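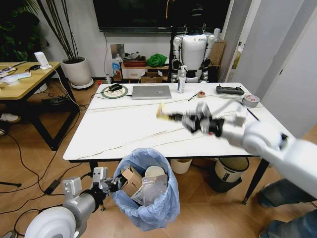
# Table clearing: tips for recording sessions

Notes for operators at the Coltham bench, revised Oct 20, 2018. They cover the table-to-bin task only. The drawer task has its own page, kept by Hazel Kapoor.

## Before the first episode

- Set the bin against the near edge of the table, where the left gripper can reach the rim without the elbow locking out.
- Fold the liner well down over the outside of the bin. A liner that stands up catches fingertips and spoils the release.
- Leave the mouse, laptop, bottle, controller and tape at the far edge. They are distractors, and the policy has to learn to leave them alone. Shift them a little between batches.
- Wipe the tabletop with a barely damp cloth. Glare from a wet surface shows up in the head camera.
- Check that floor cables lie clear of your feet and of the stand.

## Choosing the trash

Mix rigid and soft pieces. Cardboard with open flaps, lids, thin trays and wrappers each need a different approach angle, and a batch made up of one kind is of little use. Wash food packaging the night before. Carmela Cantero keeps a crate of clean pieces under the Bongate shelf; put them back after the session.

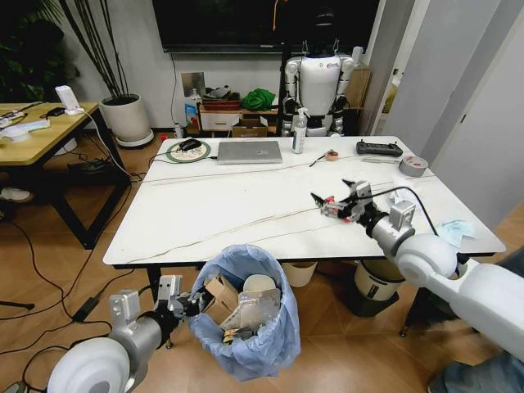

*Left gripper at the rim, right gripper open over the table.*

## During an episode

Start from the rest pose every time. Move at one steady speed and pause briefly before closing the fingers, so that the grasp is easy to find when the episode is segmented. Use the arm nearer the object. If a piece has to cross the table, hand it over above the surface instead of dragging it.

Release over the middle of the bin. Long pieces should go in end first, at a slant; laid flat, they bridge the rim and the next piece slides off.

A fumbled grasp is worth keeping if you recover within 8 seconds. Beyond that, stop and mark the episode as failed. Do not delete it. Rocío Vidal uses the failures to train the success classifier.

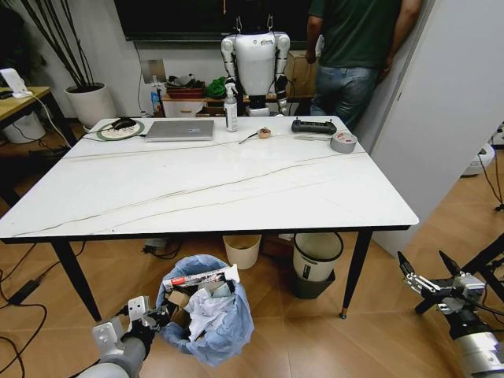

Empty the bin before it is full to the rim. A heap changes the release height, and operators start lifting higher without noticing, which shows in the wrist trajectories a day later. Paper is the usual culprit and can be pressed down by hand between episodes, with both arms parked.

## Counts and labels

The target for this task is 1,000 accepted episodes, of which 400 must use both arms. Change operators after 2 hours. Enter the object class in Skasmont as soon as the episode closes; labels filled in from memory at the end of a session had to be redone in June.

## Putting away

1. Park both arms and cut motor power.
2. Sort reusable pieces from torn ones.
3. Inspect the fingertips for adhesive. Alcohol on a lint-free cloth removes it.
4. Copy the session to the Marín drive and compare file counts.

Report worn fingertip pads to Adoración Barrios. Spares are in the second drawer, bagged in pairs.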